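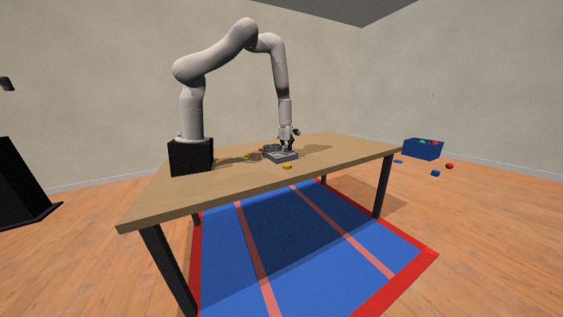 Siobhán Sheehan had been meaning to clear out her father's piano stool since the spring, and it was November before she got as far as lifting the lid.

It was all hymns on top, of course, the good ones and the ones he only played for funerals, and under those a layer of raffle tickets, a bicycle clip and a knitting pattern for a child's cardigan that had never, as far as she knew, been started. Then came a brown envelope with "Dorgate" written across the front in his big sloping hand.

She took it to the kitchen and put the kettle on before she opened it, the way you do when you suspect you'll want a cup of tea afterwards.

Inside was a waltz, two pages in pencil, with a great deal of rubbing out. At the top he had written "For X.G., who dances better than I play", and underneath, smaller, "Not finished!!"

"Jarlath," she said down the phone, "who was X.G.?"

Her brother was eating something. He generally was at that hour. "Ximena Gallardo," he said, when he had swallowed. "She taught Spanish at the night school in Dorgate, the winter he was working over there. Before Mam. Did he never tell you? He told me once in the car, and then he talked about tyres the whole way home."

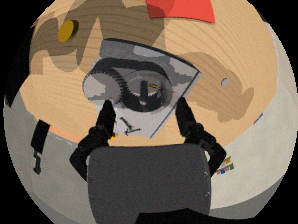

Siobhán wrote the name on the back of the envelope so as not to lose it, though she knew perfectly well she wouldn't. Then she went back in and sat on the stool and tried the thing over, very slowly, with her glasses pushed up and her left hand arriving late for everything. It was a lovely tune, a bit like him, cheerful to begin with and then wandering off to look out of the window. It stopped in the middle of a bar.

She played it for Niamh Corrigan next door, who cried, but Niamh cried at the weather forecast. She played it for old Úna Mac an tSaoi, who had sung beside him in the choir for years and who listened right through with her handbag on her knee.

"Well, it wants to go home to G," said Úna. "Any fool can hear that. He was always afraid of an ending, your father. Stood on our doorstep saying goodnight till the milk came."

So that evening Siobhán sharpened a pencil and sat for a long while with the lamp on and the rain going down the gutter. She put in one bar, and rubbed it out, and put it in again the same as before. Then she rang Jarlath, laid the phone on top of the piano, and told him to stop chewing and listen.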